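August, notebook 3, 7:40 am

Dye bath trials for the Vekgate wool, cont'd. Batch 64 came out streaky again, worse near the fold. Brian Kombo thinks the skeins were tied too tight. I think the bath climbed too fast, hit 70 C before I had even got the lid off the second pot. Redo with slow ramp, same alum.

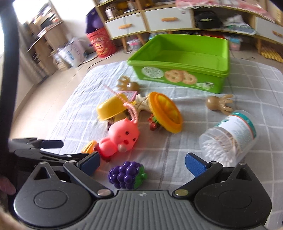
Color target for the Cernari order is still a mess. They wrote "grape" on the sheet and left it at that. Logwood gives me a brown purple, cochineal on top pushes it pink. What I want is closer to the purple of the toy grapes, the glossy bead ones with the green stem, only duller, wool will never shine like that. Try logwood first, then a weak cochineal dip, 100 g test skein. Rinse water here is hard so check pH before AND after. Didnt do that last time.

Order no. 3967 (Karamanlidis) - rinsed, hung up, label it before lunch. Need more alum from Fedell, also string.

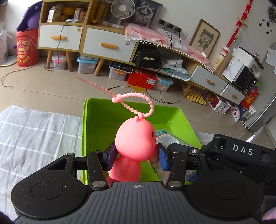

Pink pig over the lime green bin.

Pink for batch 65: cochineal alone, no iron anywhere near it. Scrub the spoon frist. Brian has the good thermometer, get it back.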